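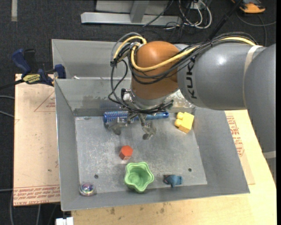 Bin picking

Bin picking is the job of taking single objects out of a container in which they lie in no particular order. People do it without thinking, when they fish keys from a drawer or a peg from a bag. For robots it has been almost solved for several decades.

In the usual arrangement, a robot arm works above an open bin while software chooses what to grab and from which side. Industrial arms, such as those made by KUKA, are strong and repeat a movement very well, a talent of limited use when the hairbrush is never in the same spot twice.

Difficult objects

Boxes and blocks are considered easy. Clear or shiny things are not, as many depth sensors see straight through them or are dazzled. A cup can be gripped by its rim or its wall, and the robot must pick one and stick to it. Anything lying against the side of the bin leaves little room for a finger, and corners are worse. Toddlers manage all of these, though they then put the object in their mouths.

Trials

The Skukik trial, run by the Ravmont workshop, used household oddments and toys. Of 204 attempts, 79 ended with the object in the right tray. The average pick took nearly 30 seconds. A second round in December did better, after the clear objects were left out.

Present use

Machines now pick parts in some factories and parcels in some warehouses, mostly where the goods are known beforehand. Tidying a child's bedroom remains a job for people - usually not the child. Sellers of home robots tend to describe the task as close at hand, and have done so for a good while.

See also: Grasp planning; Suction gripper; Chore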